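The arm that only works on a screen
A student robotics club says simulation will teach it more than a kit would. Our reporter is not so sure.
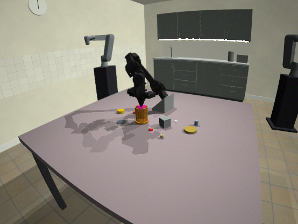
Liette Doucette has heard the complaint before, usually from parents. Where is the robot? Her club at Sadholm meets in a computer room, and for most of this school year its members have been programming an arm that exists as software.

"They come in expecting something on wheels," says Doucette, who teaches math and has run the club for five years. "I tell them the wheels would be broken by February."

It is a fair point, and she makes it well. I had come with the same question as the parents, though, and I left with most of it unanswered.

The project is called Garker, after a family dog. Seven students share it. Their arm works in a simulated kitchen, at a table with an orange basket and an assortment of small shapes: discs, a cube, a cylinder and a few things that are harder to name. The task sounds modest. Pick up an object, move it somewhere else, let go. Then do it again with the objects in different places.

Océane Tremblay, who wrote most of the code that steers the gripper, says the first version could not find the table.

"It went straight through," she says. "The simulator let it. We had the collision settings wrong and the hand just kept going down. We thought that was hilarious for maybe a day, and then we had to fix it."

I asked whether that wasn't exactly the trouble with teaching robotics this way. A real arm driven into a real table makes a horrible noise and somebody gets a bill. Tremblay thought about it for longer than I expected.

"You'd learn it faster," she said. "But you'd only get to learn it once."

The club keeps a log of its attempts, and at the time of my visit it stood at 2,684. That figure gets quoted a lot at Sadholm. It is on the poster in the hallway. What the poster leaves out is how many of those attempts worked, and when I asked, there was some shuffling of papers. Noémie Sawatzky, who keeps the log, was the one who answered.

"We changed what counts as a success in the middle," she says. "At first it was touching the object. Then it was lifting it. So if I gave you a percentage it would be kind of a lie."

I liked her for that. I would like it even more if the poster said so.

Sawatzky also brought up something the adults had not. The flat pieces are a nuisance, she says, as there is hardly any side for the fingers to close on. Blocks are easier. For several weeks the students quietly tested on blocks, and the results looked splendid. "Then Kevin asked to see it do a disc."

Kevin is Kevin Taipe, an engineer who drops in to advise the group and used to fix packing machinery at Penner. He is the nearest thing the club has to an in-house doubter, and he is cheerful about it.

"A simulator is a very polite place," Taipe says. "Nothing's greasy. Nothing's been dropped on the floor twice. The lighting is the same in the morning as in the afternoon. I've told them that, and I've told them I'd still rather they start here. I started on live equipment and I've got the scar to show you."

He did show me. It is on his thumb.

Money comes into it, as it usually does. The club's budget for the year was $400, and Doucette says a hobby arm with any strength to it would have swallowed the lot and left six students watching one student use it. On the computers, everybody gets a turn. I can't argue with the arithmetic. I do wonder whether a cheap, wobbly arm that six people are watching might hold their attention better than a flawless one in a window next to their email.

Gordon Gill wonders too. His daughter was in the club last year and left.

"She said it was like homework with a nicer picture," he says. "I've got nothing against Liette. She works hard. But call it a coding club, then. My kid signed up for robots."

Doucette doesn't dispute his account, only the name. "The math of that elbow is the same math," she says. "The angles don't care."

The next step is a regional contest called Prevent, where teams hand in their code and the organizers run it with the objects moved around. Entries are judged in simulation as well, so the question of real hardware will be put off once more. Doucette hopes to borrow an arm for a week afterward. She has asked two places and is waiting to hear from both.

Before I left, Tremblay wanted to run one more attempt, with a yellow disc. She typed for a while and leaned back. The gripper came down, closed on nothing, and rose again with great confidence.

"Okay," she said, and Sawatzky wrote it down – as a failure, I was glad to see.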